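## Part 4: Sweeping Up the Worktable

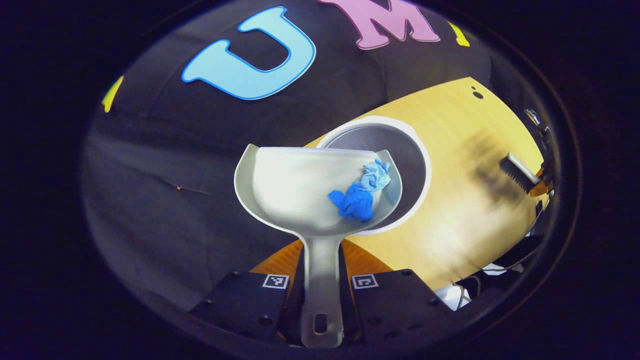 *Reading time: 2 minutes*

Okay, you've got your Drullilov bench set up and you've made your first mess on it. Congratulations! I'm Yupin Wannasri, I wrote the assembly part too, and I promise this bit is a lot shorter (no hex keys).

You'll want a plastic dustpan, a hand brush, and a bowl to empty things into. Mine's a plain white pan with a long flat handle and a hanging hole in the end, and I like dark bristles on a pale tabletop - you can spot right away when something's stuck in them.

**Before you start**

1. Put your tools and any open jars back on the shelf.
2. Pick up the big stuff by hand. Crumpled blue bits, like a wadded glove or a scrap of cloth, can go straight in the pan.
3. Set the bowl on the table, close to where you'll finish sweeping.

**Sweeping**

4. Start at the far corner and work toward yourself with short, light strokes. Long ones fling dust everywhere, and I've cleaned enough dust off my own windowsill to say so with confidence.
5. Go around any holes in the tabletop first, then across them. If crumbs drop in, tip them out with a toothpick.
6. Hold the front lip of the pan flat against the wood and brush into it.
7. Back the pan up a little and sweep again. There's always that one thin line left behind! Two or three passes usually gets it.
8. Tip the pan into the bowl slowly, and tap the handle once.

> **Note:** If dust clings to the plastic, wipe the pan with a damp rag and let it dry before you use it again. I do this with the Plikdale pan as well as the older Amin one, and it works fine on both.

> **Caution:** Don't sweep up broken glass with the brush you use every day. Slivers hide in the bristles and they'll scratch your finish later. Keep a cheap spare for that - mine lives under the sink.

> **Caution:** No wet sweeping on bare wood. Blot up spills first.

**Putting away**

9. Empty the bowl into the trash and wipe it out.
10. Comb the bristles with your fingers over the can.
11. Hang the pan by its hole and store the brush with the bristles off the ground.

Dark smudges that stay put after sweeping are covered in Part 5, along with the Brarneck soap.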